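# Is "breathable" winter wallpaper worth the extra money for a small room?

**Shirin Mohammadi**, January 27, 2021

I want to paper the box room that my kids use as a playroom. It gets chilly, the outside wall sweats a little on cold mornings, and back in December I wiped some gray spots off the corner behind the bookcase. The man at the Savent store says ordinary paper will trap the damp and that I need their Sarkano "breathable" range, plus a special Rezaei paste. It comes out to 70 dollars a roll and I need 3 rolls. For that money I could do the room in normal paper and still buy a decent heater.

Does breathable paper do anything at all, or am I paying for a word on a label? I'd also like to hear whether busy winter patterns get old. The kids want birds and snow. I have my doubts.

---

**Olga Cordero**

I'd keep my wallet shut for now. Ask the store what "breathable" means in numbers. If the answer is a leaflet with a leaf on it, you have your answer. Plain uncoated paper already lets some moisture through. Vinyl mostly doesn't. A lot of the stuff sold as a special range looks to me like plain paper with a nicer wrapper, and I say that as someone who fell for it once in a hallway.

Your real trouble is a cold wall and wet air. The paper won't make the wall warmer. Before you spend anything:

- Pull the bookcase a few inches off the wall and leave it there.
- Get a cheap humidity meter and write down what it says morning and night for a couple of weeks.
- Look outside for a cracked gutter or soil piled up against the wall.
- Don't paper over the gray spots. Clean them, let the wall dry out properly, and see if they come back.

If they come back, stop thinking about wallpaper. You may have a leak, and the fix for that isn't sold by the roll.

On the pattern, I like birds well enough, but I'm wary of anything tied to one season. Scale matters too. Big motifs can crowd a small room, and you waste more paper matching them up at the seams.

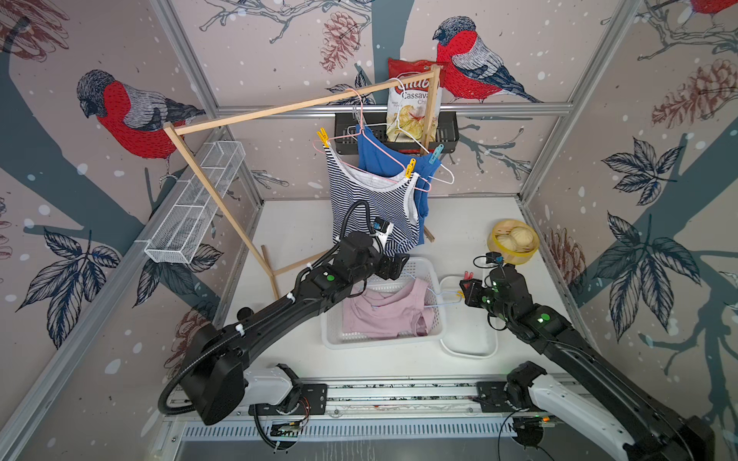
*Bullfinches, pine cones and snow spots on pale pinkish-beige paper.*

Something in that style would be fine on one wall, in my opinion. On every wall of a box room, in July, I'm less sure. Tape a sample up by the window for a week and see what the kids say on day six.

As for paste, read the back of whatever paper you choose and buy the kind it calls for. I wouldn't pay extra for a matching brand name unless the store can tell you what's different in the tub.

---

**Sosov300**

just paint it. my sister had bird wallpaper and her toddler peeled it off in strips as high as he could reach. anti mold paint is cheaper too, although I don't really believe in that either, ours went spotty again by the second winter

---

**Shirin Mohammadi**

Thanks both. I called the store back and asked for the numbers. He said he would "look into it" and then tried to sell me lining paper. I've moved the bookcase and ordered a humidity meter, and the wallpaper can wait until I've seen what the wall does.

Sosov300, did you fix whatever was making the wall damp before you painted, or did the paint go straight on?

---

**Sosov300**

straight on. so maybe that's on us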